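砂の箱がやってきた日 ブロバシク通信

2/3/22

こんにちは、ブロバシクの工作室からお届けする小さなニュースです。今回はですね、砂です。白い砂の箱!前からやりたいやりたいと言い続けていた「さわれる砂のコーナー」が、ついに入口わきの棚の横にできました。看板はまだ手書きのままですけど、もう使えます。

そもそもの始まりは12月の片づけでした。倉庫の奥から、前の展示で使った砂の袋が出てきたんです。袋の口はしっかり縛ってあって、開けてみたらさらさらのきれいな砂。捨てるのももったいないし、しまい直すと次に見つけるのは何年後かわからないし……ということで、その場で「じゃあ箱に入れて置いちゃおう」となりました。こういう決め方、うちではよくあります(笑)。

箱の形については、けっこう揉めました。私は最初、ただの浅い箱でいいと思っていたんです。お菓子の空き箱を大きくしたようなもの。ところがシャオファ・ルオさん(Shaohua Luoさん、木工も紙工もなんでもこなす人です)が、壁に穴のあいた模様を入れたいと言い出しまして。え、砂がこぼれるじゃないですか、と私。いや、砂は下のほうにしか入れないから大丈夫、とルオさん。この会話を3回くらい繰り返しました。

結局、できあがった壁がすごくいいんです。細い帯がくねくねと波打っていて、となりの帯とふくらんだところでくっついて、そのあいだにレンズみたいな細長いすき間がずらっと並ぶ。レースのカーテンとも違うし、格子とも違う。帯の縁のところが少し明るく見えるので、リボンを並べたみたいな感じもします。私は最初に反対していた手前、しばらく黙って眺めていました。はい、負けました。

ちなみに、くねくね模様の見本はトムウッドという昔の間仕切りの端切れだそうです。ルオさんが引き出しに取ってあったもので、それを紙に写して、波の幅を少し広げて、何度も描き直して。私も下描きを見せてもらいましたが、紙の上だとただの波線なんですよ。それが並ぶと急に模様になるので、なんだか不思議でした。

さて、中身の砂のお話。色は白っぽくて、灰色やベージュがほんのりまざった落ち着いた色です。つやがなくて、粒が細かくて、最初に袋から移したときは部屋じゅうに粉が舞うんじゃないかとひやひやしました。窓を閉めて、扇風機も止めて、ケヴセル・トプラクさん(Kevser Toprakさん)と二人でそうっと、そうっと。トプラクさんは息まで止めていたそうで、終わったあと二人で大きく深呼吸しました。

それで、この砂をどうやって遊ぶかというと、決まりはほとんどありません。指で線を引いてもいいし、手のひらで押してもいいし、すくって別の場所に落としてもいい。小さな色つきの円柱をいくつか一緒に置いてあるので、転がしても、立てても、埋めても大丈夫です。埋めたものを次の人が見つけるのも楽しいみたいで、先日も小学生の子が「あった!」と大きな声を出して、奥で作業していた大人たちがいっせいに顔を上げました。

私のお気に入りは、円柱を寝かせて、ころころと転がして跡をつけるやり方です。まっすぐ転がしているつもりでも、なぜか曲がる。曲がった跡の上にもう一本重ねると、川が合流したみたいになって、そこに指で小さな池を作って……と、気がつくと休憩時間が終わっています。仕事しなさいと言われそうですが、これはニュースを書くための取材です。そういうことにしておいてください。

トプラクさんは私と違って、ならす派です。板の切れ端で表面をすーっとなでて、平らにするのがとにかく気持ちいいんだとか。「へこみが消えていくのを見ていると、頭の中まで静かになるの」と言っていました。ただ、平らにしたそばから誰かが手を突っ込んでいくので、トプラクさんの平らな砂は、私の知る限り一度も長持ちしていません。ご本人は「またならせるからいいの」とにこにこしています。

ルオさんはといえば、砂にはあまりさわらず、壁ばかり見ています。角の柱のところをもう少し細くしたかったらしいんですね。なめらかで幅のある柱で、私はどっしりしていて好きなんですけど、作った人には作った人の目があるようです。次の箱では変えると宣言していました。次の箱、あるんですか?と聞いたら、返事のかわりに新しい下描きが出てきました。

その下描きというのがまた大きくて、子どもが両側から向かい合って遊べる幅があるんです。置く場所をどうするのか、砂が足りるのか、そのへんはまだ何も決まっていません。エレックス棟の廊下なら置けるんじゃないかという声もあるんですが、あそこは荷物の通り道なので、どうでしょうねえ。砂の箱の横を台車が通るのは、ちょっと心配です。

それから、お知らせをいくつか。

砂のコーナーは、工作室が開いている時間ならどなたでも使えます。予約はいりません。混んでいるときは、一度に遊べるのは2人までにしてください。箱がそれほど大きくないので、3人になるとひじがぶつかります(大人で試しました。ぶつかりました)。

6歳より小さいお子さんは、大人の方と一緒にお願いします。砂を口に入れないこと、顔の近くで投げないこと。このふたつだけは、どうしても守ってほしいです。目に入ったときは、こすらずに、すぐスタッフに声をかけてください。洗面台は工作室を出てすぐ左です。

遊んだあとは手を払って、床に落ちた砂は横のほうきで集めてもらえると助かります。集めた砂は箱に戻さず、専用の缶へ。糸くずや紙の切れ端がまざってしまうので、あとで私たちがふるいにかけます。ふるいの作業も意外と楽しくて、じつはこれをやりたがる人がいちばん多いです。来月あたり「ふるい体験」と銘打って募集してしまおうか、なんて話も出ています。

あと、壁のすき間に指や小さなものを差しこまないでくださいね。見ているとどうしてもやりたくなる、その気持ちはよーくわかります。私も鉛筆を入れかけて、後ろからルオさんの咳払いが聞こえました。細い帯なので、無理に押すと傷んでしまうかもしれません。そっと眺めるか、指先で軽くなでるくらいでお願いします。

もうひとつ、うれしい話も。となりの喫茶シエ(Xie)さんが、砂のコーナーの開設に合わせて焼き菓子を出してくれることになりました。その名も「すなやま」。丸いクッキーに粉砂糖がたっぷりかかっていて、たしかに白い砂山です。限定60個だそうで、試食でいただいたものはほろほろで、とてもおいしかった!ただ、食べた手でそのまま砂にさわるのはだめですよ。粉砂糖と砂、色が似ているので、まざったら私にも見分けがつきません。

開設の日は特別なことはしませんでした。リボンも切らず、あいさつもなく、朝に鍵を開けて、箱のふたを取って、はいどうぞ、という感じです。それでも通りがかりの方が足を止めて、ちょっとさわって、また歩いていく。買い物袋を腕にかけたまま、しばらく線を引いていた方もいました。「こういうの、何十年ぶりだわ」と言いながら、なかなか手が止まらないんです。そういう姿を見ると、置いてよかったなあと思います。

意外だったのは、話し声が小さくなること。砂のまわりに立つと、みなさん自然と静かになるんですね。工作室はふだん、のこぎりやらラジオやらでけっこうにぎやかなので、入口のあたりだけ別の場所みたいです。ラジオの音量を少し下げようかという案が出て、いまのところ下げています。野球が始まったら戻るかもしれません。

砂の跡は、夜にはならさず、そのままにして帰ることにしました。翌朝来た人が前の日の跡を見られるように、というトプラクさんの提案です。ならす派のトプラクさんが言うんだから、これは相当な決意ですよね。朝いちばんに来て、誰がつけたかわからない丸や線を眺めながらお茶を飲むのが、このところの私の楽しみになっています。

昨日の夕方は、大きくて丸い弧がひとつ、ゆったり残っていました。誰の作品だろうと聞いてまわったのに、名乗り出る人はなし。あの弧を描いた方、もし読んでいたら、ぜひまた来てください。続きを描いてもらえたらうれしいです。

感想やリクエストは、受付の箱に紙で入れてください。「色つきの砂も入れてほしい」という声がすでに届いていて、やるかどうか迷い中です。一度まざったら、もう元の白には戻せませんからね。ルオさんは反対、トプラクさんは賛成、私は日替わりです。今日はやや反対寄り。決まったらまたこの通信でお知らせします。

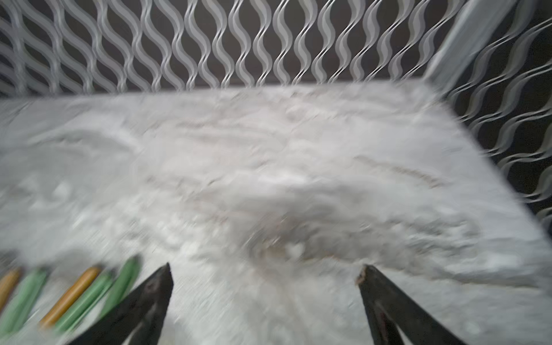 遊んだあとに床へ落ちた砂は、箱に戻してもいいですか?

床の砂は箱に戻さず、横のほうきで集めて専用の缶に入れてください。糸くずや紙の切れ端を取りのぞくため、あとでスタッフがふるいにかけます。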